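Okel is a little script that clears the preinstalled junk off Grernby laptops. If you just bought one and the desktop came with a wall of trial icons, hello, you're in the right place!

I wrote the first version in October for my own machine, then for my mother's, and then people at work started asking for the zip file, so now it's a repo.

## What it removes

- the Coko trial (antivirus, toolbar and the "shopping helper")
- the Egger photo suite, both the launcher and the updater that hangs around after you uninstall the launcher
- the Grernby registration pop-up
- the scheduled tasks that put any of those back

It leaves the Grernby hotkey service alone. I know it looks like junk (the icon is awful), but if you pull it out your brightness keys stop working and you'll be digging through the support site for the installer. Ask me how long that took.

## Running it

Download the zip, unpack it somewhere that isn't your Downloads folder, then open PowerShell as administrator and go to the folder:

```
.\okel.ps1 -List
```

That only prints what it found. Read the list! If there's something on it you use, put the name in `keep.txt`, one per line, spelled the way the list spells it. Then:

```
.\okel.ps1 -Remove
```

It'll want 2 restarts. The second one is for the Egger updater, which locks its own folder until the machine has come up once without it. If you skip it you'll get a harmless error at every login, and then you'll open an issue, and I'll tell you to restart :)

## Options

| Flag | What it does |
|---|---|
| `-List` | prints and changes nothing |
| `-Remove` | uninstalls everything not in `keep.txt` |
| `-Tasks` | only cleans up the scheduled tasks |
| `-Log` | writes `okel.log` next to the script |

## Known problems

- On the German and French images the Coko uninstaller has a different name. German is handled; for French I need somebody to send me a log.
- A factory reset brings the whole lot back, so keep the zip.
- Windows 7 mostly works but I don't test it anymore, and please think about moving off it anyway.
- `keep.txt` has to be saved as plain UTF-8. Notepad is fine, Word is really not.

## Changes

**April 27, 2020**: `-Tasks` is its own flag now, and the log finally has timestamps. Elfriede Bachmann fixed the bug where a space at the end of a line in `keep.txt` made the script ignore that line (yes, there are two Elfriedes on this project, and yes, the commit history is confusing).

## License

MIT. Do what you like with it, and make a restore point first.
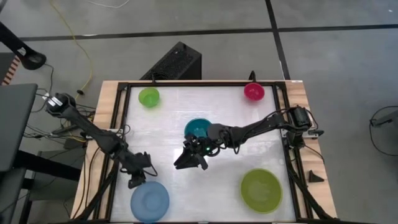 **Elfriede Imhof**
*Maintainer*

Issues are the best way to reach me. Please attach `okel.log` and tell me which Grernby model you have, since the number on the box and the number on the sticker underneath don't always match (I want the sticker one). I usually answer in the evenings.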